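3.2 Folding surface and cloth handling

The second part of the study dealt with the surface on which cloths are folded. Household guidance on folding usually assumes a bare rectangular table or a bench, with straight edges that a person can line a hem up against. Many homes have neither. In the Burkenlow interviews, small round tables were the most common place for folding laundry, often with a tablecloth left on. We therefore used a round table with a fabric cover as the main test surface and kept the rectangular bench for comparison.

The cover was a cream-coloured tablecloth, put on at the start of each session and smoothed by hand. It was not ironed. Light wrinkles and the lines of the seams were left in place, as they would be at home. A cover of this kind changes the task in two ways. It adds friction under the cloth, so that a corner dragged across it tends to lag behind the hand and leave a crease. It also hides the colour and finish of the table top, which removes one source of variation between sites.

Test cloths were plain and light in weight. A thin cloth is harder to fold neatly than a thick one: it bunches where it is gripped, and the folds run outward from that point over much of its area. Figure 2 shows a blue cloth held at one gathered point, with its far corner being reached from the right-hand side.
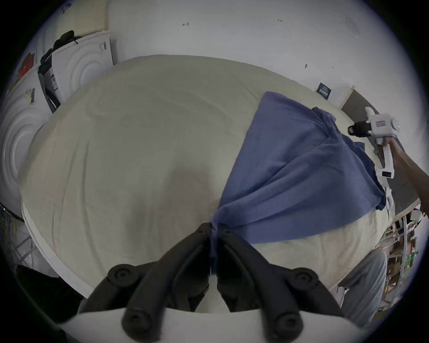

Figure 2. Blue cloth on the covered round table. Creases spread in a fan from the gathered point.

Each cloth was opened out, folded and set aside before the next was taken. We recorded the order in which corners were picked up, the number of times a corner was let go and picked up again, and the state of the cloth at the end. A fold was scored as square if the edges lay within 25 mm of each other along their whole length. Anything outside that limit was scored as skewed, even where it looked tidy from above.

Opening out proved to be the slowest step. On the bench, the straight front edge gave a clear line to work to, and most cloths were placed parallel to it without any prompting. On the round table there was no such line. Cloths were laid at whatever angle they came to hand, and the first fold was then made toward the nearest part of the rim. Errors in the first fold carried through to the later ones. Re-grips were also more frequent on the cover, mainly at the far corner, where a second layer could be picked up along with the first.

We tried two remedies. The first was to pull the cover tight and clip it under the rim. This reduced drag, but the clips were awkward on a curved edge and worked loose during longer sessions. The second was to use one of the seams in the cover as a guide line. It needed no extra equipment and was kept for the remaining sessions at Vorerbridge, although it depends on the seam being visible and fairly straight.

Scoring was done by Sabina Gamage and checked by a second reader. Disagreements were few and nearly all concerned hems that had rolled under, which can make an edge look shorter than it is. These cases were measured again with the hem flattened. Cloths with a damaged hem were left out of the comparison – three in all – and are listed separately in the appendix.

The same scoring rules were applied to the bench sessions, which are reported in Section 3.3.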